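Setting Up Your Book Club Shelf in Grilent

Now for the fun part: getting your books in! Grilent can hold up to 500 titles on one shelf, so go ahead and add the paperbacks you've been meaning to read along with the ones your group has already finished.

1. Open the Shelf tab and choose New Shelf.
2. Type a name. Short names look best on a phone.
3. Tap Add Title and enter the ISBN from the back cover. Older books without one can be added by title and author.
4. Check that the edition is right. Page counts differ between hardcover and paperback, and your reading schedule is built from them! 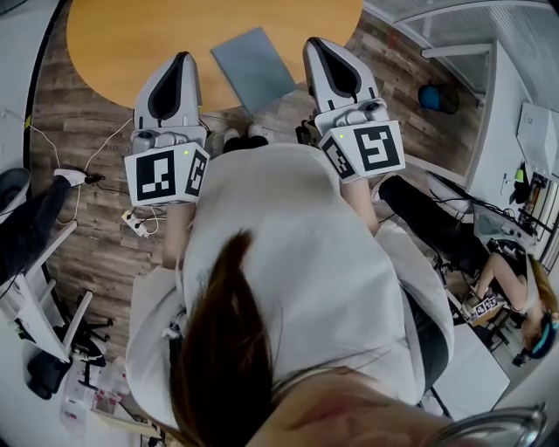 Olteanu

5. Tap Schedule and pick how many weeks you want. A 200-page biography over 2 meetings is a lovely pace for a new group.
6. Tap Share to send the shelf to your members. They'll get a link that works until you close the shelf.

Note: If you kept your lists in Plilmont, you can bring them across in one go (I moved 143 titles this way and my star ratings came too). In Plilmont, choose Export, save the file, then pick Import on the Grilent Shelf tab.

Caution: Importing the same file twice makes a second copy of every title. Use Undo Import right away if this happens. It goes away once you leave the tab.

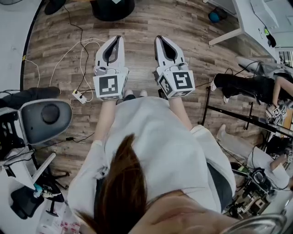 Once the import is done, open a few titles and look at the notes. Long ones may be folded up, and a tap on the arrow opens them again. I love this part, it's like finding your own scribbles in the margins!

7. To print discussion questions, choose Print Guide and select the Endach layout, which leaves wide margins for handwriting.
8. Tap Save. Your shelf will show up on the home page with the next meeting at the top.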